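Filed under: Tabletop / Army Lists & Opinion

Last updated: June 15, 2025

1/ Right, the new Hellwig book for Prisura. I've read it twice, played it once, and I'm not convinced. Thread, mostly grumbling.

2/ The headline is the Drowned Abbess of Nokcombe. New centrepiece model, new rules, two pages of story telling us she's the most feared voice on the whole Saltern Coast. Feared by whom? She loses both battles described in her own entry.

3/ She can cast 3 spells a turn and she gives orders to anything within earshot. Fine. Then you read the small print and earshot means she can't have moved. So the great prophet of the tide stands in a puddle at the back and shouts.

4/ People keep telling me this is "thematic". It's a word that gets used a lot when a unit costs too much.

5/ And she does cost too much. In a 3000 point game you take her, her choir and the barge she's more or less obliged to ride in, and you've got a handful of bog infantry left to hold the middle. I tried it. The middle was not held. 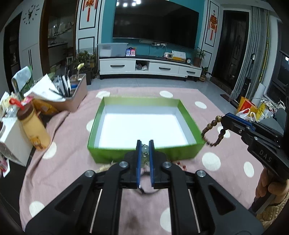 6/ Then there's the pact with the Esivetti. In the last edition they were eating Nokcombe's fishermen. Now they turn up as allies after one speech. I don't mind a change of heart but I'd like to read the speech. We get "her words moved even them" and a picture of a boat.

7/ Somebody replied that the speech is in the November novella. Maybe it is. I bought the army book. I'd quite like the army's story to be in it.

8/ Rules for the pact are odd as well. Esivetti units can join, but they ignore her orders on a roll of 1 or 2, and if they ignore her twice they leave the table. Leave! With their points counting as lost. Who's taking that to a tournament?

9/ Credit where due, the Mire Hounds are good. Quick, cheap, and they've finally lost the rule where they had to chase the nearest enemy even if it was up a tower. I'd run two packs before I even looked at the Abbess.

10/ The timeline is still a mess. The Abbey sinks in 3467, same as it always did, but the Abbess is now said to have preached from its steps during the Lantern War, and the Lantern War was well after that. Were the steps underwater? Was she? Could be deliberate. I've been reading Prisura books long enough to suspect it isn't.

11/ "She's undead, time works differently for her." Does it work differently for the steps?

12/ A few people have asked if it's worth getting if you already own the old one. If you play Nokcombe every week, you'll need it, the old points are useless now. If you only like the stories, borrow a mate's copy and skip to the chapter on the salt mines. Best writing in there and it's got nothing to do with her.

13/ I'm giving the Abbess one more go next weekend without the choir. I expect she'll be dead by turn two. Will post the list if anyone wants it.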